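Skerkier Cigar Club - minutes of the members' meeting, 16 Aug 2019

The meeting opened with 117 members on the list, and the minutes from March were approved without changes.

1. Humidor room
The new cedar shelves from Pranell are installed. Humidity stayed stable during the summer, but the lower shelf on the north wall is still too dry. It was agreed to move the Rulletti boxes one shelf higher and to check them again before the next order. 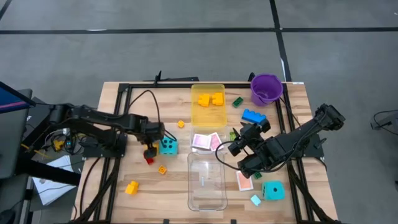

The order for the autumn tasting was discussed for a long time. Several members wish for a milder cigar this year, with a Connecticut wrapper, and others prefer to keep the dark one from last year. For the voting we will put colored pieces on a table, red like the small block in the gripper for the dark wrapper and white for the mild one. Each member has one piece. The result decides the main cigar of the evening - the second cigar is chosen by the tasting group.

2. Purchase from Chantharasri
The offer is for 100 cigars in 2 boxes, size robusto. The total price with shipping is 2,297 dollars. Some members found this high, but the sample was liked by everybody who smoked it. The purchase was approved. Payment will be made after the boxes are opened and checked for mold and for cracked wrappers.

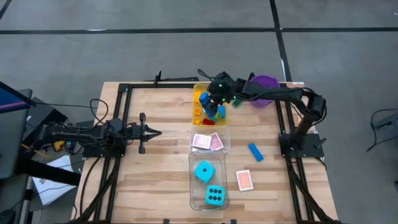

Can a member reserve cigars from the new boxes before the tasting?
Reservations open the morning after the tasting, and each member can take five cigars at most.

3. Other matters
The cutters in the lounge are dull and will be replaced. Members are asked again to not leave their own boxes in the humidor room without a label. The next meeting will be in the same room, and the date will be sent by mail.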